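Apr 12, 2018

Spent the morning on the equipment list for Cirnthorpe. The budget closes in May and Botond Tóth wants one figure per line, with no ranges. The arm is settled. End effectors are the open item: two-finger grippers throughout, or a mixed order with multi-fingered hands for the table work.

Case for the two-finger type: fewer joints, fewer spares, one driver to maintain. The linkage is all on the outside, so the bolts and pivots can be reached with an ordinary hex key.
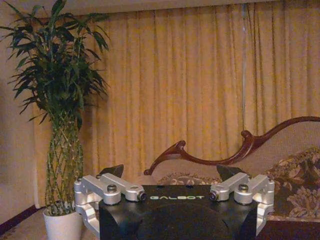

Lead time is the other thing. Hämmerli quote 9 weeks on the gripper and 14 on the hand, both from receipt of order, and Lajos Csizmadia takes 5 days to raise an order on a good run. If we split it, the hands arrive after the arms are bolted down and we pay for a second fitting visit. I have put that visit in as its own line – last year it was buried under sundries and we overspent.

Wrist cameras stay in. Gwion Cadwaladr asked whether one head camera would do. I said no. The housing blocks a fair part of the wrist view, but you still get both fingertips, and the head view loses them whenever an arm is in the way.

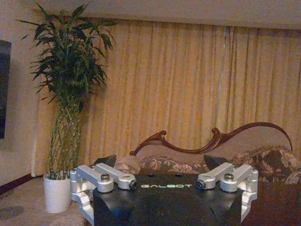
Do we need spare fingers in the first order? They go in the first order, 4 pairs, as a separate delivery carries its own freight charge.

After lunch, the task list for the table: bottle on its side, crumpled tissues, bin on the floor. A gripper should manage the bottle. Tissues I am less sure of, and I won't cost hands on a guess. Ertuğrul Aksoy has the Kimholm figures for soft items and has promised them. Until then the hand line stays provisional, marked as such.
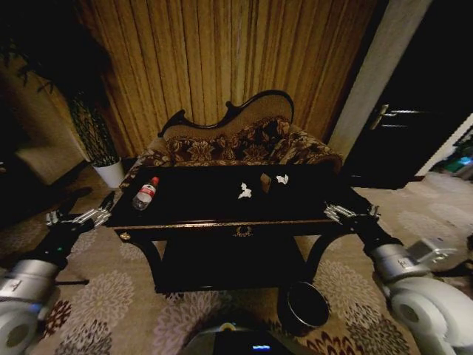
Still to do

Ask Hämmerli if the quote holds past May.
Carriage to Erkness – fixed price or by weight.
Send Győző Sipos the revised sheet, with the fitting visit shown.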